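Student Projects > Building Services > Lighting and Daylight

Daylight at the Dressing Table: Task Lighting in Small Bedrooms

1. Aim

The project measured how much usable light reaches a seated person's face at a bedroom vanity, and whether table position matters more than lamp output. The work was done in a rented apartment on Cliltwood and repeated in October.

2. Method

Readings were taken with a Bruvow handheld light meter held vertically at face height, 60 cm from the mirror. Two table positions were compared: facing the window, and side-on to it. Each position was measured 20 times with the ceiling lamp off, then again with it on. The meter was checked against the department's Risach unit before each session. Curtains were fully open.
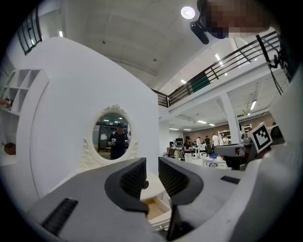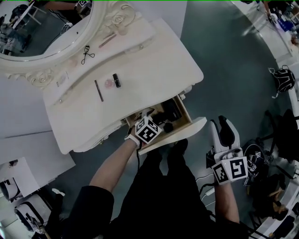
3. Results

The side-on position gave uneven light. The cheek nearest the window was consistently brighter, and turning on the ceiling lamp reduced the difference only slightly. Facing the window gave even readings on both sides – the lamp made little difference before late afternoon. On overcast days both positions fell below our target without the lamp.

4. Sources of error

Cloud cover changed during 3 of the sessions, and those readings were discarded. Reflection from pale walls was not separated from direct light. The Wragg table lamp planned for a third test was delivered too late and is left for future work.

Submitted Monday, June 3, 2024

Contact the department | © Student Projects Archive | Back to top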